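Dirty bottles make better lessons

When Rin Shimada started collecting examples for the two-armed setup at Olham, she brought in a crate of new bottles, all one brand and all rinsed. I asked her, as kindly as I could, to take them home again. What we wanted was the stuff people really throw away.
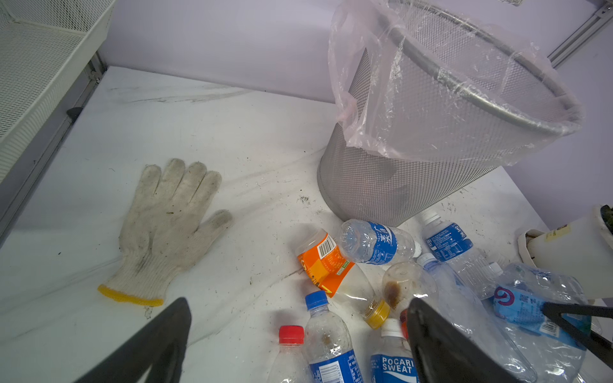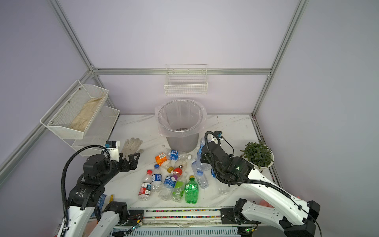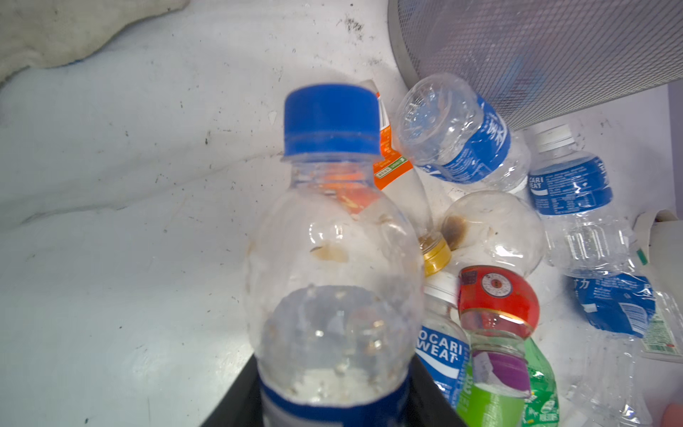
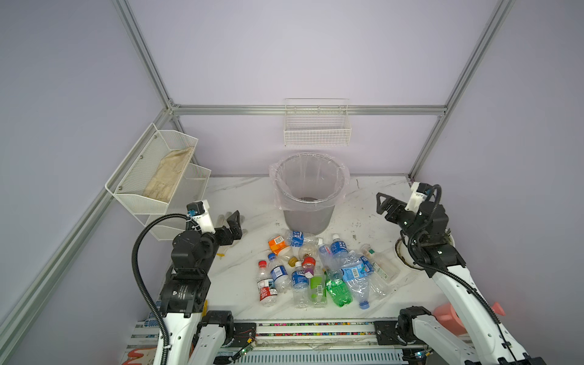 Bottles, a lined wastebasket and plenty of specks on the tabletop.

I have come to believe, after 312 recorded runs and a good deal of tea, that we fuss far too much over how many examples we have and far too little over how different they are from each other. My friend Tetsuya Hosoda disagrees – he would gladly trade me 27 strange runs for 1517 plain ones, and he has the patience to record them, bless him. But a crushed bottle asks something of a gripper that a smooth one never will, and a label that has slid halfway off is worth a whole afternoon of tidy pickups.

I would also keep the clumsy runs, the ones where the person steering has to stop and try again. Rin used to delete those, and I do understand why, they're embarrassing to watch, but a system that has only ever seen good grabs has no idea what to do after a bad one.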